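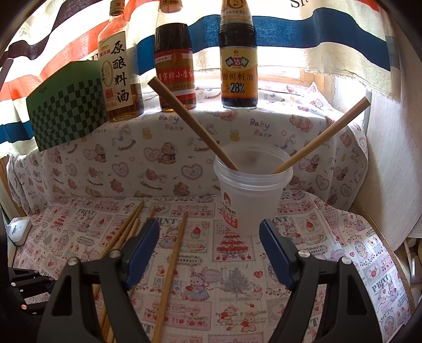 Last changed: 5 May 2020

To: Hondley household list
From: Darmawan Entili
Subject: Re: Chopsticks and where to keep them

Prumar wrote:
> We have 11 pairs in this house and they live in the cutlery drawer,
> where they slide under everything else. I was going to buy one of the
> Bitar holders with the drip tray. Does anyone have one, or is a jar
> good enough? Also, do you keep your bottles by the cooker?

I wouldn't buy the holder. We use a plastic yoghurt cup, the sort with a wide threaded rim. Wash it well and leave the label on if it won't come off, it does no harm. The wide mouth means the chopsticks fan out and you can pick one up without bringing the rest along.

The one drawback is weight. A cup with two chopsticks in it will tip if you knock it, and long ones make it worse. I put a few dried beans in the bottom of ours for a while, but they got damp and I threw them out. Now I just stand it away from the edge.

If yours are plain wood, lay them flat on a cloth until they are dry and only then put them in the cup. Mine went dark at the tips when I skipped that. I also pair them up at this stage — ours came from two different packets and the lengths don't match.
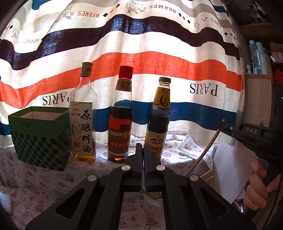
As for the bottles, ours stand in a row on the windowsill: cooking wine, a reddish one next to it, and the soy sauce. I keep a cloth under them for the drips and wash it with the tea towels. The sill does get sun, so I draw the curtain when it is strong. By the cooker they got greasy and I was wiping them down all the time.

Totunow asked last month about lining drawers. I will answer that one separately.

Darmawan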